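Cuaderno de taller, proyecto Worndale (montaje de PC con brazo colaborativo)
Junio, entrada de la tarde. Escribe Jiahui Ding.

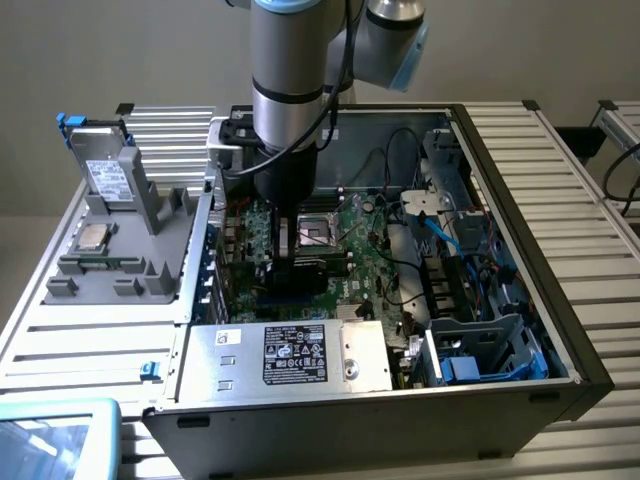 Pinza sobre la zona de las ranuras de memoria. CPU, módulo y disco en la bandeja de la izquierda.

Presentes: Zhuoran Liang, Xiuying Gu y yo. Shengli Wei llegó a las 17:30 y se quedó hasta el cierre. Jinfeng Guo mandó comentarios por correo, los copio al final.

Objetivo de la sesión: dejar definidos los puntos de aproximación a la placa con la torre tumbada y repetir la inserción del módulo de memoria. La CPU y el disco siguen pendientes, hoy solo se comprobó que se pueden coger de la bandeja.

1. Referencias

Seguimos con la torre acostada y el panel lateral a la izquierda haciendo de base para la bandeja. Zhuoran volvió a tomar el origen en la esquina del chasis más próxima a la bandeja. El origen anterior estaba en el perfil de aluminio y cada vez que alguien movía la torre había que rehacer todo. Con el nuevo se rehacen tres puntos en vez de once.

Nombres de los puntos en el programa, para que dejemos de usar cada uno los suyos:

B_MEM: módulo en bandeja
B_CPU: procesador en bandeja
B_HDD: disco en bandeja
P_MEM_A: altura segura sobre las ranuras de memoria
P_MEM_B: contacto con la ranura
P_CPU_A: altura segura sobre el zócalo
P_CPU_B: sin definir todavía

P_MEM_A queda a 70 mm por encima de la placa. Antes lo teníamos más bajo y en la entrada en diagonal el cuerpo de la pinza pasaba demasiado justo respecto al borde del chasis. Ahora la trayectoria sube, se desplaza en horizontal y baja en vertical. Es más lenta. Se queda así hasta la demostración.

2. Inserción de memoria

Velocidad reducida en el tramo final. Primera tanda con la fuerza límite que había puesto Xiuying la semana pasada: el módulo entraba por un extremo y se quedaba levantado por el otro. Subimos el límite y salió peor, el módulo se torcía dentro de los dedos antes de terminar de bajar. Volvimos al valor original.

Xiuying propuso dividir la inserción en dos empujes, uno en cada extremo, soltando y volviendo a apoyar con los dedos cerrados. Así trabaja una persona con los pulgares. Lo programó ella en media hora. Con los dos empujes el módulo queda asentado y las pestañas cierran, salvo cuando viene mal cogido de la bandeja.

Lo de cogerlo mal: el módulo tiene holgura en su alojamiento y puede quedar desplazado a lo largo. Probamos a empujarlo siempre contra el mismo tope antes de cerrar la pinza. Mejora. Habría que imprimir un suplemento para la ranura, Shengli se ofrece a dibujarlo. Le pasé las medidas apuntadas en un papel, las paso también aquí mañana porque el papel se va a perder.

Después de varias repeticiones las pestañas de la ranura se notan más flojas que al principio. La placa es de prácticas y ya venía usada, pero conviene alternar de ranura.

3. CPU

Solo recogida. El programa va a B_CPU, cierra, sube, espera dos segundos y devuelve. Sin incidencias en las recogidas de hoy. No se ha intentado bajar hacia el zócalo y no se va a intentar hasta que tengamos resuelta la orientación. Zhuoran quiere marcar la esquina del triángulo con la cámara; yo prefiero fijarla mecánicamente en la bandeja y ahorrarnos la visión. Sin decidir.

Recordatorio para todos: el marco de retención del zócalo se abre y se cierra a mano. No entra en el alcance del proyecto, está escrito en la propuesta que entregamos.

4. Disco

Va de pie en la ranura superior de la bandeja. La pinza lo coge bien por los lados, pero al subir roza la pieza azul del soporte. Hay que elevar en vertical los primeros milímetros antes de girar la muñeca. Lo cambio yo.

5. Registro de datos

El script de Zhuoran guardó la sesión completa en Plillstead. 1617 líneas en el fichero de fuerzas, de las cuales 336 corresponden al tramo de contacto, que son las que interesan para la gráfica. Falta la columna con el nombre del punto, así que de momento hay que cruzar por hora. Zhuoran la añade.

Ojo con el separador decimal al abrirlo en la hoja de cálculo. Perdí un buen rato con eso.

6. Incidencias

Parada de protección a las 18:10. El brazo tocó los cables de la mitad derecha del interior cuando Shengli probaba una ruta directa hacia la zona del disco. Ningún daño visible en los conectores. Esa ruta queda borrada. Propongo recoger los cables con bridas antes de la próxima sesión y, mientras no se haga, no pasar por ese lado a baja altura.

El cable de la pinza se tensa cuando la muñeca gira más de 100 grados. Limitado en el programa. Si alguien necesita más giro, que llegue por el otro sentido.

7. Comentarios de Jinfeng (por correo)

«La espera de dos segundos en cada recogida se puede quitar en la versión de demostración. Para el informe de Truvetell hacen falta los criterios de éxito por escrito: qué se considera módulo insertado y quién lo comprueba. No vale con "entra bien".»

Contesté que el criterio sería pestañas cerradas en los dos extremos, comprobado a mano con el brazo parado. Falta su respuesta.

Pendiente

Suplemento de la bandeja para el módulo: Shengli
Columna de punto en el registro: Zhuoran
Bridas en los cables: Xiuying
Salida vertical del disco: Jiahui
Criterios de éxito, primer borrador: Jiahui y Xiuying
Decidir orientación de la CPU: todos, antes de tocar P_CPU_B

Copia del programa guardada en la carpeta Gu con el sufijo «dos_empujes». La versión anterior sigue ahí, no borrarla.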